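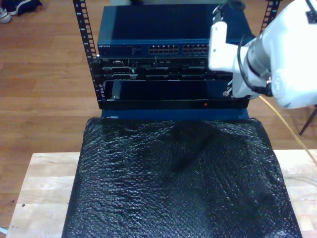 Hanna Kobzar asked whether a child who moves from one classroom to another in the middle of a term has to be enrolled a second time. A second enrollment is not required. The child's record in Kendel stays open and is transferred, as set out in this section.

4.3 Transferring a child between classrooms

Transfers may be entered by the head of school, the registrar or a lead teacher with registrar rights. Assistants can view a transfer but cannot save one.

Before you begin

Confirm that the receiving classroom has a free place. Kendel will not reserve a place while a transfer is being prepared. If the class is full, add the child to the internal waiting list (section 4.5) and stop at that point.

Check that the observation notes for the current work cycle have been signed by the present teacher. Unsigned notes remain with the old classroom and do not travel with the record.

To enter the transfer

1. Open the Children menu and select the child by family name or record number.

2. Choose Placement, then Change Classroom. The present classroom appears in gray and cannot be edited.

3. Select the receiving classroom from the list. Only classrooms that match the child's age group are shown.

4. Enter the first day in the new classroom. The last day in the old classroom is filled in automatically.

5. Under Settling Period, enter the number of school days during which both teachers may write notes. The standard setting is 7.

6. In the Reason box, write a short statement for the family file. The box holds up to 1,000 characters. Parents can read this text – please keep it factual and courteous.

7. Select Save. A notice is sent to both teachers and to every parent or guardian listed as a main contact.

Note: Allergy and medication entries move with the child at once, but the printed sheet on the classroom door does not update itself. Print a new sheet for each of the two rooms on the morning of the transfer.

Note: Schools with over 200 active records may find that the classroom list takes a moment to load. Do not select Save twice.

Caution: Do not use Withdraw and Re-enroll in place of a transfer. Withdrawal closes the attendance history and releases the child's place to the waiting list. It can be reversed only by the head of school, and only on the same day.

If the transfer is refused

Message 538 means that the start date falls within a school holiday. Return to step 4 and enter the next teaching day.

If the receiving classroom is missing from the list, check the child's date of birth first. A child who is placed early by agreement with the family needs an age exception, entered by the head of school under Placement – Exceptions, before step 3 can be completed.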